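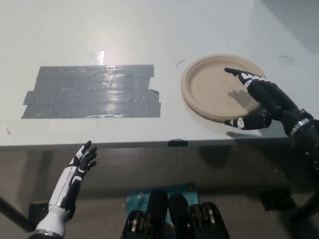 Week 8: Teaching by Teleoperation

Instructor: Bríd McGrath
Lab lead: Khoa Lưu

Last week we covered kinesthetic teaching, where you hold the arm and move it through the task yourself. Joint sensors record the motion and the robot plays it back. It works well for one arm and a simple path. With two arms and jointed fingers, you run out of hands.

Teleoperation gets past that. The operator stands away from the robot and wears tracked gloves. Hand pose goes to the controller, which maps it onto the robot's hands. This mapping is called retargeting. Your fingers and the robot's fingers differ in length and range, so the mapping is always a compromise. In our software the fingertip positions come first and the joint angles follow.

Terms to know

Demonstration: one full recording of the task, start to finish.
Episode: the stored file, with head camera video, joint positions and commands.
Retargeting: turning human hand pose into robot hand commands.
Latency: the delay between your motion and the robot's.

Working with flat, light objects

A paper plate is harder than a block. The rim is the only good place to hold it, and a fingertip that comes down too hard will push the plate along the table. Bring the thumb in low at the near rim and keep the index finger over the plate. Close slowly. If the plate slides, keep recording — a recovery is useful training data.

Park the idle hand well away from the object. Operators forget about it, and a drifting left hand ends up in the training set like everything else.

Lab assignment

Work in teams of 2. Each team records 34 demonstrations of the plate task and swaps operators halfway through. Change the starting position of the plate every time. Throw out an episode only for a tracking dropout or an emergency stop, and write the cause in the log.

Episodes go in the Dornumell folder under your team name. Tamás Mészáros has the gloves and will check calibration before your first run.

Reading: Chapter 8, sections on retargeting and operator fatigue.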